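Die Hand am anderen Ende

Bei Findden lernen Roboterarme Handgriffe, indem Menschen sie ihnen vormachen. Ein Besuch in einer Werkstatt, in der Geduld zum Beruf gehört.

Rebecca Mazza schiebt den rechten Hebel ein paar Millimeter nach vorn, wartet, nimmt ihn wieder zurück. Der schwarze Arm folgt ihr. Sie sitzt seit acht Uhr am Steuerpult, und ihr Auftrag für den Vormittag klingt nach nichts: ein Schiebefenster am Griff fassen und bewegen. Für einen Menschen dauert das eine Sekunde. Für die Maschine muss es jemand vormachen, wieder und wieder, jedes Mal ein wenig anders.

"Am Anfang will man schnell sein", sagt Mazza. "Dann merkt man, dass die Aufnahme dadurch schlechter wird. Der Arm zögert später genau dort, wo ich gehudelt habe."

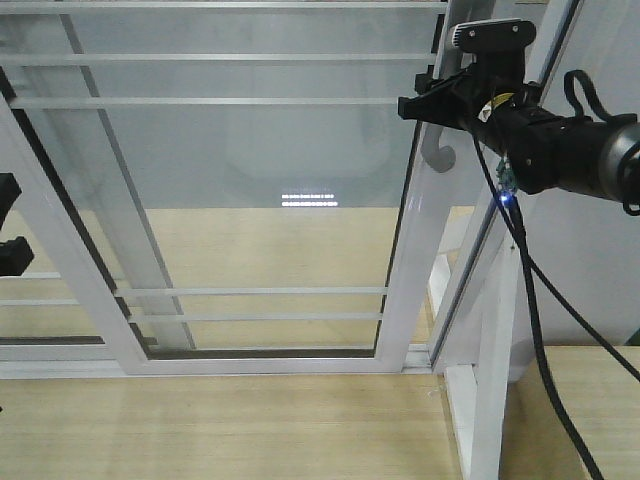
Übung am Schiebefenster: der Greifer vor dem gebogenen Griff.

Mazza hat Orgelbau gelernt und kam über eine Anzeige zu Findden. Das Unternehmen sammelt Bewegungsdaten für Hersteller, die ihre Roboter in Wohnungen, Hotels und Pflegeheimen einsetzen wollen. Einer der Auftraggeber ist Priteck, von dort kommt die Liste mit den Aufgaben. 316 Einträge stehen darauf, vom Öffnen einer Schublade bis zum Aufheben eines Kissens. Das Fenster trägt die Nummer 15.

Gearbeitet wird auf zwei Arten. Beim Führen von Hand fasst die Bedienerin den Arm selbst an und zieht ihn durch die Bewegung, während die Gelenke nachgeben. Das geht schnell und eignet sich für kurze Wege. Für alles, was Gefühl an den Fingern verlangt, nimmt Mazza lieber die Fernsteuerung. Dort sieht sie, was auch das Modell später sieht, und kann sich nicht auf Eindrücke verlassen, die der Maschine fehlen.

Der Blick vom Handgelenk

Die Umstellung fällt den meisten schwer. Wer am Pult sitzt, schaut auf Bilder von kleinen Kameras, und eine davon sitzt vorn am Arm. Die Finger des Greifers sind darin immer riesig, der Gegenstand dahinter wirkt kleiner und weiter weg, als er ist. Hugo Llorente, der neue Bediener einarbeitet, lässt sie deshalb zuerst nur schauen. Sie sollen schätzen, wie weit es bis zu einem Holzkasten oder einem grünen Kissen auf dem Boden ist, und danach langsam hinfahren.

"Die meisten fahren beim ersten Mal zu weit", sagt Llorente. Er hält 60 brauchbare Aufnahmen am Tag für einen guten Wert. Verworfen wird, was ruckelt, was zu lange dauert oder was auf halber Strecke korrigiert werden musste. Bei den Korrekturen gibt es allerdings Streit. Llorente würde einen Teil davon behalten, weil ein Roboter auch lernen müsse, wie man aus einem Fehler wieder herauskommt. Bei Priteck sieht man das bisher anders.

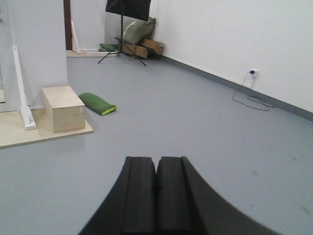

Was am Ende übrig bleibt

Für das Fenster liegen inzwischen 707 Durchgänge vor. Ob das reicht, entscheidet sich erst beim Training, und das Ergebnis erfährt Mazza meist Wochen später in einer knappen Mail. Eine Schublade kam im Juni zurück, weil das Modell den Griff nur fand, wenn der Arm von rechts anfuhr. Sie hatte immer von rechts angefahren. Seitdem führt sie ein Heft, in dem sie notiert, von wo sie kommt und wie der Greifer steht.

Ihre Hände seien ruhiger geworden, erzählt sie, und zu Hause beobachte sie sich manchmal beim Öffnen von Türen. Dann dreht sie sich wieder zum Pult, stellt den Stuhl etwas tiefer und legt beide Hände an die Hebel.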